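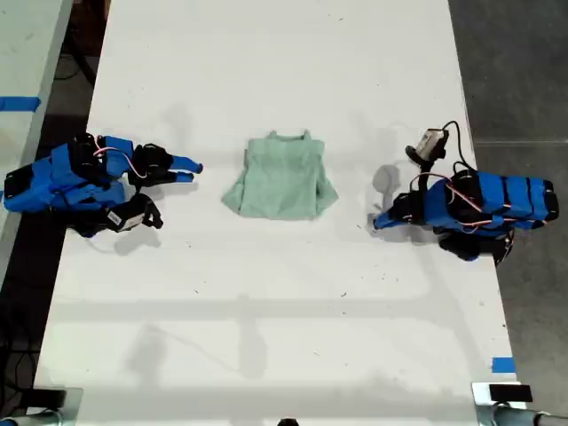
The town of Drarham has told Enalden Fellowship that it may hold worship in its building but may not give away clothes there. The zoning office says the clothes closet is a retail use. A folded green T-shirt like this one, handed over free to a man who asked for it, now counts as merchandise under town code.

I have read the notice. It is two pages long. It does not claim that anyone complained about noise, parking or trash. It says the church is zoned for "assembly for worship" and that handing out goods is a separate use that needs its own permit.

The closet has been open nine years. Last year it served 390 people. The town knew about it, because the town's own website listed it under winter help until January.

Pastor Ingrid Pruitt told me she was never asked to apply for anything before this. "We thought we were having church," she said. I believe her.

Some people will say a permit is only paperwork. The form costs $40, and if that were all of it I would tell the church to pay and move on. But the form also requires a hearing, and the council can say no for any reason it likes.

That is my problem with it. Clothing the poor is in Matthew 25. It is not a side business for Christians. A mosque that collects zakat or a synagogue with a food shelf would be in the same spot under this reading of the code. 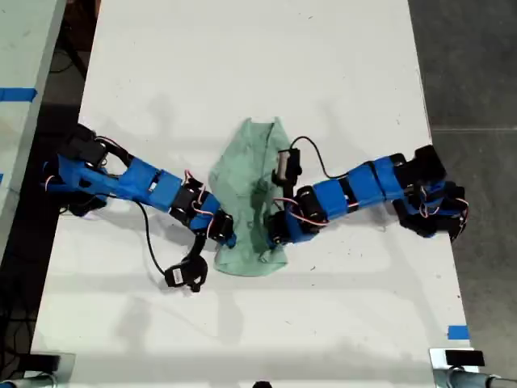 Council member Katsuhiko Hayashi defended the notice at the evening meeting. He was polite and he had done his reading, which I appreciate. His argument is that worship is what happens in the sanctuary and everything else is social service. By that rule, a crumpled green cloth on a white table is religious if it is going on the altar and secular if somebody is going to wear it. I don't think a zoning office is able to make that call, and I don't want it to try.

There is a federal law on this. RLUIPA, passed in 2000, says a local government can't use land rules to put a substantial burden on religious exercise unless it has a compelling interest and uses the least restrictive means. Courts have disagreed about how far that reaches. The town should at least say what its interest is. So far it hasn't.

To be fair to Drarham, churches do have to follow fire codes and building codes like anyone else. If the back hallway is blocked, clear it. Pastor Pruitt says she would welcome an inspection – she has asked for one twice.

What I would like to see is simple. Withdraw the notice, and add a line to the code saying that charity run by a house of worship on its own property is part of its religious use.

The council takes public comment at its next meeting, at 7 p.m. Residents get three minutes each. I plan to speak, and I will post the council's answer in this thread.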